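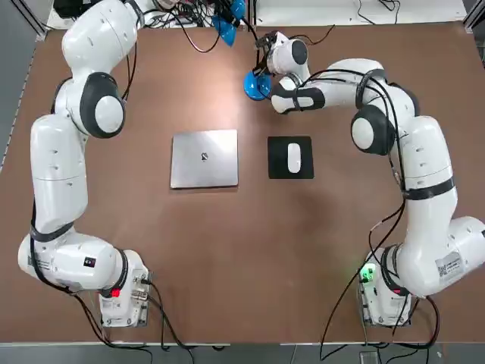
Trying the Dorkura fingers against the Prurnon ones

Posted 1 May 2020 by the author
Filed under: Robots, Workshop notes

I've had the two-arm bench going since summer and for most of that time I've left the grippers alone. They worked well enough on foam blocks. Then I started giving the arms ordinary desk things to pick up and put down, and the dropped ones started to add up, so I bought a second type of finger and spent my evenings comparing them.

The two sets are the Dorkura soft fingers, which I've had from the beginning, and the Prurnon parallel jaws. The Dorkuras have a rubbery pad with some give in it. The Prurnons are stiffer and narrower at the tip, and they open to 60 mm, a bit less than the others. Both bolt to the same wrist plate with an adapter. The adapter for the Prurnons adds 11 mm of length, so the tool offset has to be changed in the controller before you do anything else. I forgot the first time and drove the tips straight into the board. No harm done apart from a small dent.

For the test I used a computer mouse on its pad. It's a good awkward object. The sides slope in, the shell is smooth, and if you grab it too far back it tips nose down as soon as it leaves the surface. The job was to lift it, hold it, and set it back on the pad facing the same way. I ran 300 lifts with each set, all on the right arm, at the same speed and the same grip height.

The Dorkuras were better at holding on. Once the pads had settled against the sides the mouse stayed put, even when the wrist turned. Where they fell down was letting go. The rubber clings a little on release, and the mouse would swing a few degrees one way or the other. Over a long run with no reset it crept around until it was sitting at a real angle, and then the next grasp was worse again.

The Prurnons let go cleanly. The mouse landed where it was told to, and I could leave the arm running for much longer before having to straighten anything. The trouble was the lift. With the force at the default they slid up the sloping sides and came away with nothing. Turning the force up fixed most of that, although I wasn't keen on the creaking from the plastic. A strip of thin silicone tape on the inside of each jaw did more good than the extra force. I'd do the tape first if I were starting over.

I also tried both sets on the edge of a closed laptop, just nudging it sideways and trying to raise one corner. Neither was much chop. The narrow jaws can get under the lip if you come in low and flat, but there's no room for error, and I stopped before I scratched something I need for work. The soft fingers just pushed it along.

Cabling took more of my time than the grippers did. I'd strapped the runs along the arms with ties and a few hook-and-loop bands, and I still have loops between the joints that I don't love. Too tight and the wrist pulls on the connector when it rolls. Too loose and the slack hangs around the tool. I've gone with loose for now and put a limit on the last joint so it can't wind itself up.

On the software side I moved from Temba to Skaton for the gripper control partway through May last year, and I'm glad I did. Temba only gave me open and closed. Skaton reports the jaw position as it moves, so an empty grasp shows up straight away and the arm can stop and try again. All of the lifts here were done with Skaton.

If I had to keep one set it would be the Prurnons with the tape on. For anything soft or round I'd still want the Dorkuras – they're very forgiving if the arm is a few millimetres out. At the moment I'm thinking of running one type on each arm, though that means two tool offsets to keep track of and I already know how I am with one.

Next job is wear. I want to put 500 cycles on a fresh bit of tape and see whether the edge starts to lift. I've got a roll of the thicker stuff as well, and I'll cut some of that to size once the first lot is done.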